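Vorkley Students Teach Two Arms to Tidy Up

VORKLEY - The robotics club at Hegarty High School has spent most of the fall trying to get a machine to do what parents of small children have long since given up asking for. It wants the toy bricks sorted by color.

The project, which the students have named Plilia for reasons that changed each time a visitor asked, uses two arms working from opposite sides of a table. The bricks go down on a big sheet of brown-gray paper, and the arms are supposed to pick them up one at a time and put each color in its own place without running into each other. That last part took most of October.

"They were very polite at first," said Cornel Bratu, who teaches physics and runs the club. "Each one waited for the other. We had 45 minutes of two robots waiting." 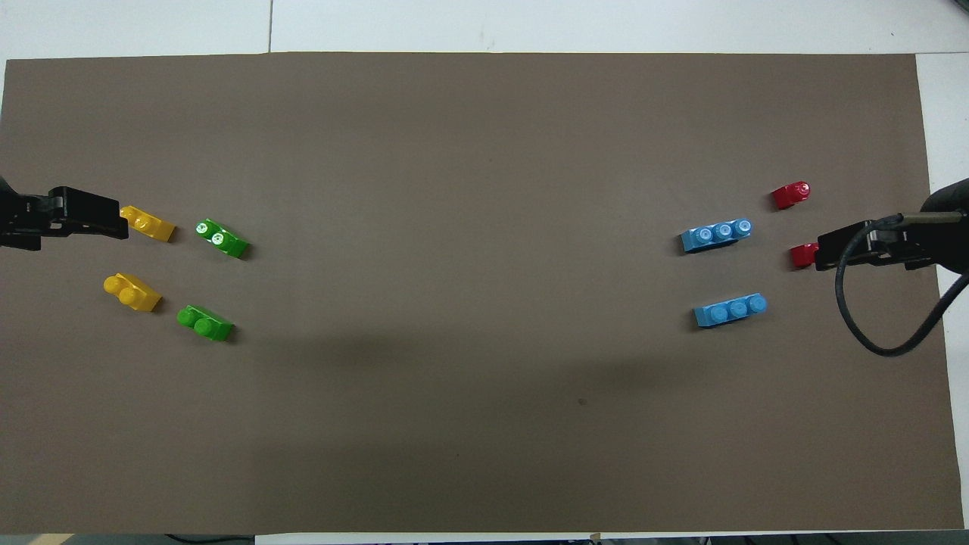 Yellow and green bricks near the left gripper, blue ones in the middle and red ones on the right during a Plilia session at Hegarty High.

The club meets Thursday afternoons in a former music room, where the piano hooks are still on the wall and the heating has two settings, neither of them popular. Members write the code in pairs and take turns laying out the bricks, a job that was expected to be the dull one and now has a waiting list.

Blue has given the team the least trouble this month, Bratu said. Yellow remains a matter of debate, especially late in the day when the sun comes in - one pair of students wants better software and another pair wants curtains. The school has approved the curtains.

Plilia is entered in the Clavier Challenge, a regional student contest to be held in November. Teams there must sort 64 bricks against the clock, with points taken off for anything that ends up on the floor. Bratu declined to predict a finish, but said the club had recently moved its table away from the heating vent, where several bricks are believed to remain.

Families may watch a practice run in the music room next Thursday at 4 p.m. Visitors are asked not to help the robots.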